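From: Constanza Herrera
To: Callwood demos list
Date: 20 October 2026
Subject: Re: [callwood-demos] kitchen batch, what still needs doing

Quick answers, between two renders, sorry for the typos.

Baltazar Carrillo wrote:
> Did the Skultska kitchens go through? I have 681 episodes on
> my side and more than 100 with no task line at all. Also can
> somebody say if wrist view is required, or nice to have. Farías
> people are asking and I told them I'd check.
>
> And are we keeping the ones where the operator stops halfway?

Yes, went through. Not all of it clean. The kitchens load, the clutter loads, two of the layouts had to be redone with a new seed.

Wrist view is REQUIRED. Both views, same clock. If one stream is missing the episode doesn't go in, please tell Farías that in those words. I know the files are bigger.

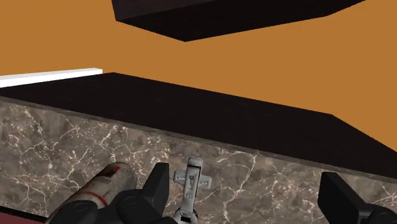
Task lines. One sentence, plain verb first, written by whoever drove the arm and not by the person doing the upload. Name the thing by what a stranger would call it. If all the wrist view gives you is a pale cylinder with red markings next to the left finger, then "can or bottle with red markings" is fine and I'd much rather have that than the asset name out of the catalog. Brumura's loader chokes on asset names anyway (underscores). For your hundred-odd blank ones: replay, write, move on. Don't guess from the folder name, I tried that in the last batch and got 73 wrong.

Stopped halfway: keep them, but flag as partial. Don't trim. The hesitations are useful for the recovery set and once they're cut we can't get them back.
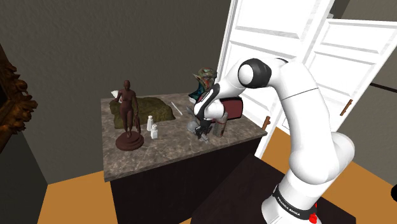 Speed is the other thing. Some of you are driving way too fast on the approach, then crawling for the last bit. The policy picks that up and does the same. Try for an even pace, and if you have to re-aim, lift first and come down again. Sliding sideways with the fingers low knocks the neighbors over and then the label is wrong for the rest of the episode.

Also pls vary the start pose. Half of what I looked at starts from the same place to the milimeter. Reset script has a jitter option, it's off by default, turn it on.

> Is there a cutoff date

November, before the training run gets queued. I'll post the exact day when Brumura gives me one. Anything after that goes in the next round, not lost.

Baltazar, can you send me the list of blank ones as a text file, ids only, no spreadsheet. I'll take the first half.

Constanza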